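Mar 10, 2018

Skornoleck Records to release Plemus, the second EP by Jusura

Skornoleck Records will release Plemus, a new EP by the electronic producer Jusura, in June. The record has four tracks and runs a little under half an hour. It will be sold as a 12-inch in an edition of 1,000 copies and as a download. The first 100 copies ordered directly from the label come with a printed insert and a code for a bonus live recording.

Plemus follows the Tanner EP, which sold out and has not been repressed. Where Tanner was built from short loops and a steady kick, the new material is slower and leaves more space between the parts. Two of the four tracks have no drums. 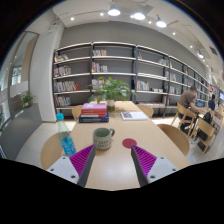
Track list

A1. Plemus
A2. Low Field
B1. Second Ferry
B2. Plemus (Long Version)

Recording

The tracks were recorded over eight weeks at home, using one polyphonic synthesizer, a spring reverb and an 8-track tape machine. Most parts were played live in single takes and edited afterward. The chords on "Second Ferry" come from an old cassette demo that was transferred at half speed, which accounts for the hiss in the opening minute. The label asked for the hiss to stay in.

"Low Field" is the most direct piece on the record and will be the first one made available to radio. "Plemus (Long Version)" closes side B and is the full take from which the shorter title track was cut. The vinyl and download masters were prepared separately, and the download is slightly quieter than the previous EP.

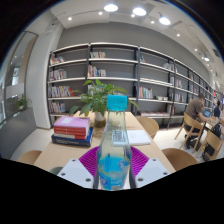 Ordering and promo copies

Preorders open on the Skornoleck site two weeks before release. Orders are limited to 2 copies per person. Shops should contact their usual distributor. Radio and press can request a download through the promo form on the label's contact page; please include the name of the station or publication. Physical promos will not be sent out for this title.

A repress of Tanner is not planned at this time. The download remains available.

Comments (3)

dubplate_rik
Still play Tanner most weekends. Good to hear the long version is on the vinyl too and not just the digital.

M. in Duluth
Do you ship to Canada this time? Last one I had to get through a friend.

slowtape
No drums on two tracks, fine by me. Half speed cassette chords, even better!!

We use cookies to remember your settings and count visits. By continuing to use this site you accept our cookie policy. OK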